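Wudevau Fuel Price Notes, data card
Maintainers: Iddrisu Agyeman, Korkor Owusu
Last revised: Aug 8, 2023

Summary
A table of wholesale and retail fuel prices with short analyst notes, covering producer and importer states.

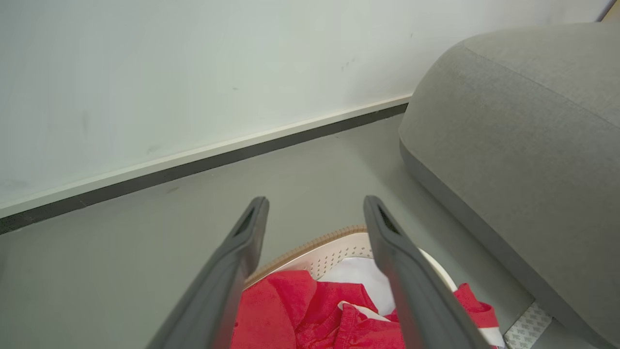
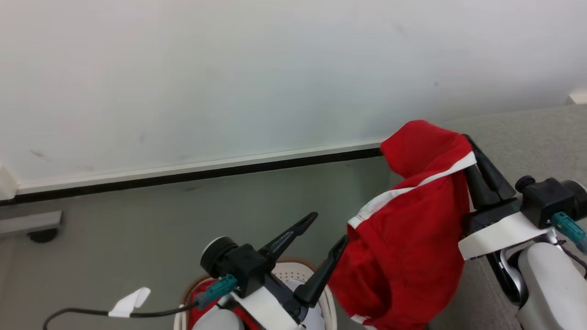 Stills, same location: a round white laundry basket (first), wall and gray floor (second).

Contents
prices.csv has 1373 rows, one per product, country and week. notes.csv holds the analyst comments, keyed on row_id. Files are UTF-8, comma separated, with a header line.

Fields
row_id: integer, unique
country: two-letter code
product: gasoline, diesel, kerosene or LPG
stage: wholesale or retail
price_local: local currency per liter, taxes included at retail only
price_usd: converted at the weekly mean rate
source: pidell or wullell

Sources
Wholesale values come from the Pidell bulletin. Retail values come from the Wullell station survey. Where a country revises a published price, the later value replaces the earlier one and the flag column is set to R. Empty cells mean no price was published. They should not be read as zero.

Known issues
LPG is sold by weight in two countries. Those rows use the Begović density table and may differ from official per-liter figures.
Retail rows for April were entered by hand and have not been checked against the survey forms.
Subsidy payments are not recorded, so retail prices in subsidized markets can fall below wholesale.

Loading
Read row_id as an integer and all price columns as decimal. Do not sort before joining notes.csv if you use the version 2 loader, which matches on line order.

Corrections
Send the row_id, the proposed value and a link to the published price to either maintainer.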